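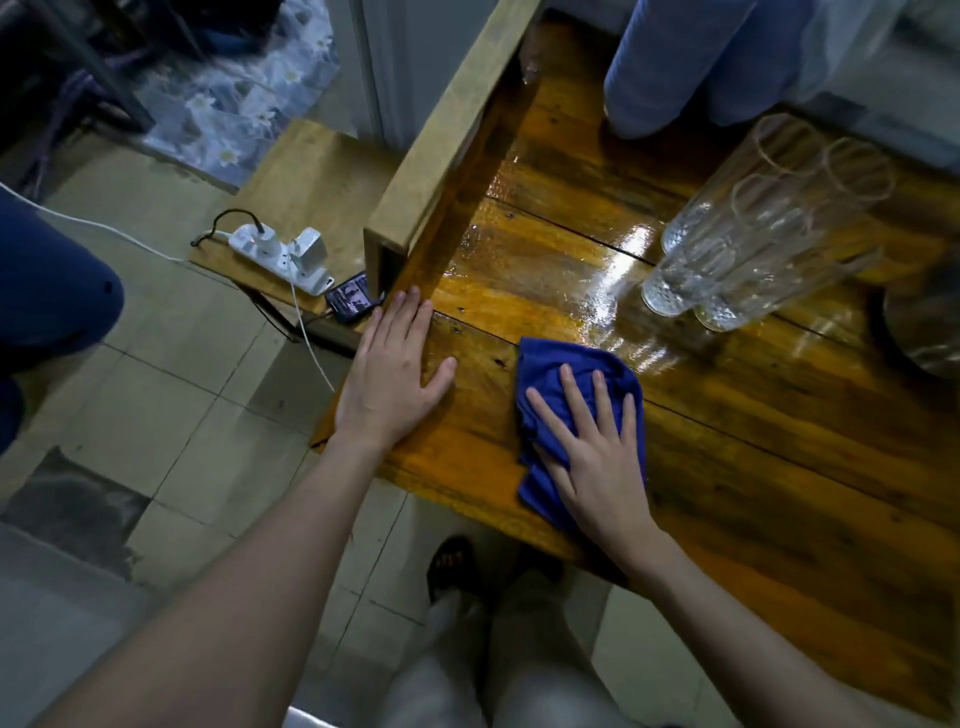 A hand on a folded blue cloth at a wooden table. Salham's tea rooms would like more of this.

Salham's three tea rooms have been asked to stop putting paper covers on their tables, after the village of Wiltthorpe, four miles up the road, managed it without any visible collapse of public order.

The request comes from Salham parish council, which voted on it on May 26, 2024 after a debate that ran longer than the one on the flood wall. Under the plan, tables would be wiped down between customers with a cloth and water, a method the council's paper describes as "tried elsewhere".

According to the same paper, the three tea rooms got through 2,538 paper covers last spring, most of them thrown away with little on them beyond a ring from a cup and, in one case, a fairly good drawing of a horse. The bill for taking away the extra rubbish came to £332. The council would like to spend this on the bus shelter, which has been waiting for a new roof long enough to have moss with seniority. 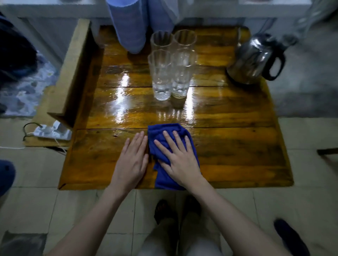
Not all the owners are pleased. Meireles, the café by the bridge, says paper keeps the lunchtime queue moving and that its tables are old, soft and easily marked. It has offered to try cloths on two tables, both of them outside, from June. The Gurkham Tea Room, which has never used paper covers and had to be told why it was being written to, said it would carry on as before.

The third, attached to the garden centre, has more than 1,000 covers still in the stock cupboard, printed with a map of local walks, two of which now end at a locked gate. It has asked to use them up first. The council agreed, on condition that the gates are mentioned.

A suggestion that customers might wipe their own tables was put forward from the public seats and met with a silence that the minutes record as "noted". 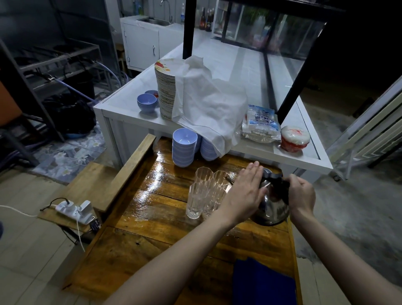 Glasses, a kettle and a bare wooden tabletop, with not a paper cover between them.

Wiltthorpe made the change last year, and its parish clerk's office reports just 8 complaints, five from the same household. It has offered to share its guidance notes with Salham. They run to one page, and half of that is about where to hang the cloths.

The council will look at the matter again once the Meireles trial is over, weather permitting.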